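Skekari curved desk – light wood finish
Sold by Javo Office. Item 868.

Big curved desk for a small office. Light-brown top, streaky grain, rounded edge so you don't catch a hip on the corner. Works for two people or one person with a lot of stuff. We have had this one on the showroom floor for a while and it gets used – tea, mugs, mail, boxes, the lot.

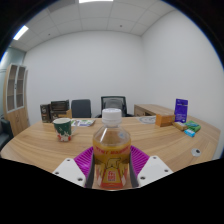
Top wipes down with a damp cloth. No bleach, no scouring pads. Use a coaster for cold bottles, rings are not covered by the warrenty.

Price 900, delivered. Assembly is 30 extra. Old desk taken away on request, ask when you order.

Room for a drink and your paperwork on the same side. Sticker sheets too, if that's your desk.
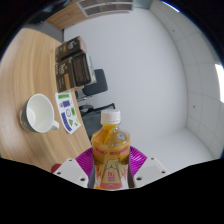
Bottled tea, mug and brown boxes on the Skekari top.

Metal cable grommet set into the top. Wood-paneled front, grain runs vertical. Return section goes along the wall – say left or right when ordering, we can't swap it later. Weight 245 lb boxed, so have somone there to help at the door.

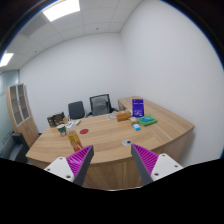
Full curve with return to the right. Red coaster not included.

In stock now, next batch December. Matching Retamal shelf sold seperately.

Questions on sizes or stairs – ask for Ihor Stasiv at the order desk.

Page updated October 14, 2024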